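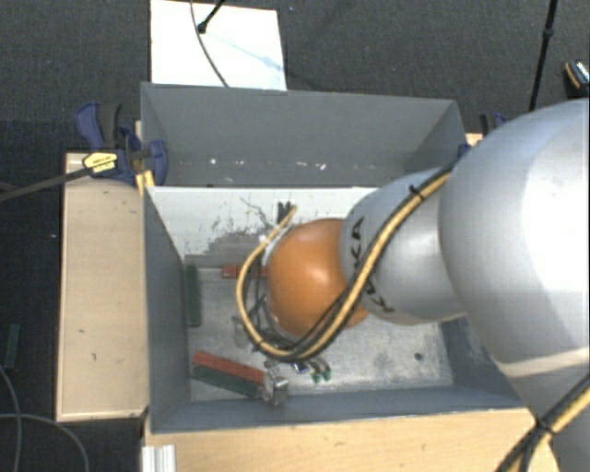
4. Bin cell - set-up and first picks

Section 4 of the Kulley shop guide. Rewritten December 2020 after we moved the arm to the back room. If you printed the old one, toss it, the bin numbers are wrong.

Read sections 1 to 3 first. Power, e-stop and the controller boot are all there and I'm not repeating them. You need one person on the pendant and one person at the bin, both signed off by Norbert or Ilze. No solo runs, not even for "just one pick".

Words used in this section

Bin - the deep gray one with the scratched metallic floor. Not the shallow tray on the shelf.
Giser - our pick program, runs on the shop laptop.
Giston - the little script that talks to the controller for Giser. If Giston is down, Giser looks fine and does nothing.
Dress pack - the cable bundle on the arm. Yellow-tan and black.
Blocks - red and green, rectangular. Spares in the Dmytriv crate under the bench.

4.1 Before you touch anything

1. E-stop in. Check that it's in. Look at the pendant, should say so.
2. Key to manual.
3. Walk round the base. Cables on the floor go out to the left, away from where you stand. If one has crept under your feet, move it now.
4. Pick up stray blocks from the carpet. A block under your heel next to a robot is a bad day.
5. Safety glasses. Hair tied back, lanyards off.

CAUTION: manual mode is slow. Slow still breaks fingers. Keep hands out of the bin any time the e-stop is out.

4.2 Clamping the bin

The bin gets shoved when the gripper catches a wall, so it has to be clamped. We lost a whole evening of taught points in February to a bin that walked.

1. Set the bin in the gap between the wooden surfaces. Front wall parallel to the table edge.
2. Push it back till it stops. Don't force it.
3. Blue and black bar clamp on the upper left corner, jaw over the wall. Snug it by hand.
4. Second clamp, same type, upper right corner, behind the arm. Do this one with the e-stop in, you are reaching past the arm to get there.
5. Go back to the left one and tighten. Then the right again.
6. Grab the front wall and try to wiggle it. Any play, start over from step 2.

NOTE: clamp jaws go over the wall far enough to hold, no further. The handle sticks up and that's one more thing to hit. Giser knows the left handle as a keep-out box. It does not know if you swapped in a taller clamp from the wood shop. Don't swap in a taller clamp.

NOTE: the paint is chipped all over and the whitish panel inside is scraped down to dark gray low down. Leave it. Stepan wants to repaint, but the camera settings were tuned on the worn surface and we'd have to redo them.

CAUTION: bin edges are thin. Gloves when you carry it, gloves off when you run the pendant.

4.3 Dress pack check

Do this every session. Two minutes. Most of our faults have been cable faults.

1. Arm in the park pose, e-stop in.
2. Follow the bundle by eye from the base up and along the arm to the orange cover at the end. Look for rub marks, flat spots, tape coming loose.
3. Check the black ties. One where the bundle starts down the lettered segment, one by the base where the strands split. Missing or cracked - replace before you run.
4. Check the loop by the orange cover. It needs slack so the last joint can turn. Too tight pulls the connectors, too loose drags on the wall of the bin.
5. Tuck the thin wires back inside the loop. They work their way out. Do not tie them to the joint cover itself, it moves.
6. Push each connector home with your thumb. Not the ones you need a tool for, leave those.

Trim tie tails flush when you fit new ones. Yes I know some of the ones on there aren't trimmed.

CAUTION: if you see bare copper anywhere, stop, tag the controller, message Ilze. No electrical tape "for now".

4.4 Gripper and air

1. Air off at the wall. Bleed it.
2. Wipe the metal fingers with a dry rag. No oil, no WD anything. Blocks slip if you do.
3. Check the small fittings near the gripper. Tug each tube. If it slides out, push it in again until it bottoms, tug again.
4. Air on, slowly. Listen. A hiss is a fitting that isn't seated.
5. From the pendant, open and close the gripper with nothing in it. Do it a few times. Should sound the same each time.

If one finger lags, don't bend it. Write it on the whiteboard and pick another job for the night.

4.5 Loading blocks

Start with four. More than that and the vision gets greedy and tries for the bottom one first.

1. E-stop in. Arm up and clear of the bin.
2. Put in two red and two green. Drop them however, no neat rows. The point is a messy bin.
3. Keep them off the front left corner for the first run. The reach there is poor with the new base position.
4. Touching is OK. Two blocks side by side at the same angle is the hard case, good to have at least one of those once the basics work.
5. Hands out. Say "clear" out loud. The pendant person says it back.

NOTE: dark green on a dark wall is the one Giser misses most. If it can't find the green by the left wall, turn the overhead light on before you go messing with thresholds. Uliana fixed three "software bugs" this way.

4.6 Teaching the bin corners

You only redo this if the bin or the table moved. If you did 4.2 from scratch, it moved.

1. Laptop on, start Giston, wait for the green line, then start Giser. In that order.
2. In Giser choose Bin, then Teach.
3. E-stop out. Enabling switch held halfway. Jog speed on the lowest setting.
4. Jog the closed gripper to just above the bin floor at the back left. Save.
5. Up at least 60 mm before you go sideways. Every time. The walls are taller than you think from where you're standing.
6. Same for back right, front right, front left. Save each.
7. Front right has the small round hole in the floor. Use the spot next to it, don't stick the finger in it.
8. Giser shows a width and depth. Compare with the card taped inside the laptop lid. If it's more than 2 mm off, teach again. Don't type the number in by hand, people have done that.

CAUTION: with the arm down in the bin the back of the arm swings wide. It's the big silver-white part, and you won't be watching it because you're watching the gripper. Bin person watches it. That is their whole job in this step.

4.7 First pick

1. Still in manual. Speed down.
2. Giser, Pick, Single.
3. It draws a box round the block it wants. Check the box is on a block and not on a scuff. The white scuffs on the back wall have fooled it before.
4. Press Go in Giser, then hold the enabling switch.
5. Arm goes over the bin, stops, comes down. Thumb ready to let go.
6. Gripper closes. Arm lifts straight up. If it starts to go sideways while still in the bin, let go of the switch.
7. It drops the block at the place point. Let it finish.
8. Repeat till the bin is empty.

Four good singles in a row, then you can try Pick, All. Still manual, still somebody on the switch. Auto mode is section 6 and needs the fence closed.

4.8 When it doesn't work

Giser says ready, arm does nothing
Giston isn't running. Close both, start Giston first.

Code 188 on the laptop
Lost link to the controller. Check the thin gray cable on the floor, left side. Somebody kicked it. Plug back in, wait for the controller, restart Giston.

Gripper closes beside the block
Bin moved. Back to 4.2, then 4.6. Do not fix this with an offset.

Gripper closes on the block and drops it
Low air, or greasy fingers. 4.4.

Arm stops halfway down
It thinks it's going to hit the wall. Most of the time it's right. Jog up, move the block toward the middle, try again. With the e-stop in, obviously.

Last joint stutters when it turns
Cable loop too tight or caught. E-stop, 4.3 step 4.

Times out after 900 seconds
Normal, nobody pressed anything. Log in again.

4.9 Shutting down

1. Arm out of the bin and into park. Never leave it down in the bin overnight, if the air drops the gripper opens and the next person gets a surprise.
2. E-stop in, key out, key on the hook.
3. Air off and bled.
4. Blocks back in the Dmytriv crate, count not needed.
5. Clamps stay on. Please leave the clamps on!!
6. Log sheet: who, what program, anything odd. "Fine" is not an entry.

Questions on the bin or clamps, Norbert Bozsik. Cables and air, Ilze Liepiņa. Giser and Giston, Uliana Semeniuk or Vasylyna Zhuravel, Vasylyna is quicker to anwser. Section 5 (camera mount and lights) is still in Stepan Antoniuk's notebook, ask him for a copy.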